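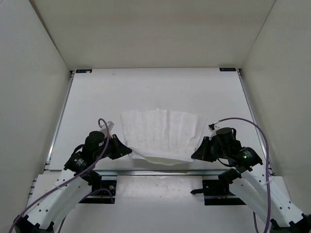 Is it worth changing to the softer fingertips if we only handle thin cloth?

For thin cloth the standard black fingers are enough, provided you lower the closing force first.

The longer story follows, with the earlier message quoted so that new readers of the list can follow.

> From: Armelle Maillard
> Subject: Fingertips for cloth, Barbier or stock?
>
> Dear all,
>
> We are preparing two arms for folding and spreading small cloths. Fedden sells the Barbier pads, but delivery to Ostthorpe takes until May. Has somebody compared them with the stock fingers? I am also unsure if the wrist cameras help when both grippers hold the cloth at the same time.
>
> Armelle

Dear Armelle,

I have made this comparison in February 2024, with the Ukow controller and one cloth, always the same. I did 20 lifts with each kind of finger. The stock fingers lost the cloth 2 times, and the Barbier pads also 2 times, so I cannot say that one is better. The pads were slower to let go. The thin hem stayed on them for a moment after opening, and this disturbed the next motion.

What made a real difference was the closing force. With the default value the tips bent a little and the corner slipped out sideways. I went down to 40 percent and it became calm.

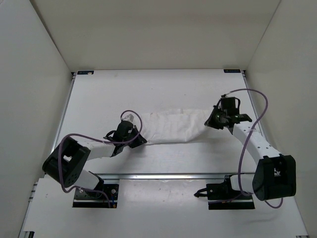

*White cloth on the white top, one gripper at each end.*

About the cameras: white on white is difficult. My edge detection found the far edge well only when there was a shadow next to it. I advise a darker cloth for the first tests — you will save much time. For the wrist view I have no good answer, I used it only before closing and ignored it during the pull.

One more point, on the cables. Leave enough length at the wrist, then turn the joint by hand through its full range before you fix the tie. I did it in the wrong order and had to cut the tie again.

My log has nearly 1000 lines and the comments are in three languages, but I can send it if you want. Which version of the Ukow firmware do you have?

Best regards,
Joris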